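The Cell That Sorts Stationery

Senad Softić spends the first part of every morning with a hex key, which is a detail missing from the Skulo brochure. The brochure promises a two-arm cell that "runs itself." Softić, the technician who looks after one at Lirum's workshop in Stockdale, checks the bolts on both base brackets before he lets it touch a paper clip.

Then comes the cable check. The cables run along the outside of the arms, and one that has crept out of place can tug at a wrist in mid-reach. He moves each joint by hand and watches for slack. Only after that does he scatter the clips.

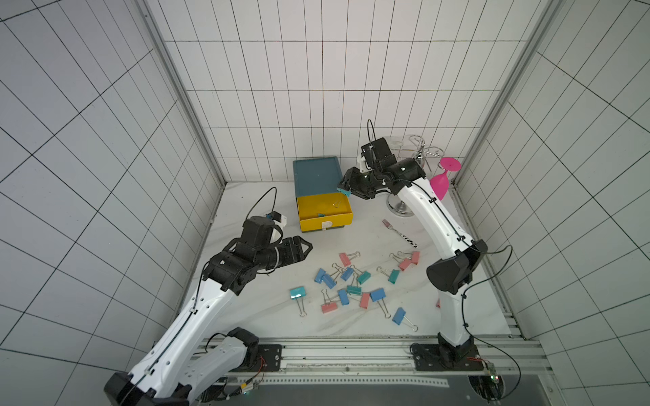 The right arm brings a teal binder clip to the storage box. A pink wine glass hangs on the rack beside it.

I asked how often a run finishes without help. He showed me his log for November: 100 runs, 62 finished clean. The company calls that encouraging. I have a drawer at home that I can fill with clips every single time.

The clips themselves are part of the upkeep. Their wire handles flop whichever way they like, and a gripper that is slightly out of line will pinch a handle and miss the body. Softić realigns the fingers every 20 runs. It takes him seven minutes if the screws behave, and on the day I visited they didn't.

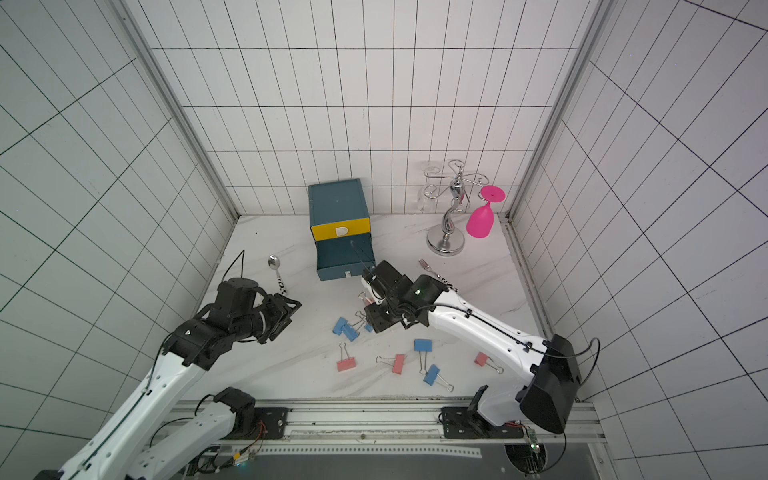 Blue and pink clips on the tabletop, with the lower drawer of the box partly open.

Skulo says its next software release, Batach, will let the cell notice a bad grip and correct for it. Softić has heard similar promises before. He has ordered more screws.

He does like the machine, I should say. He talks about the left arm as the easy one and blames the right arm for most of his late evenings. What he won't do is leave the building while they're both switched on.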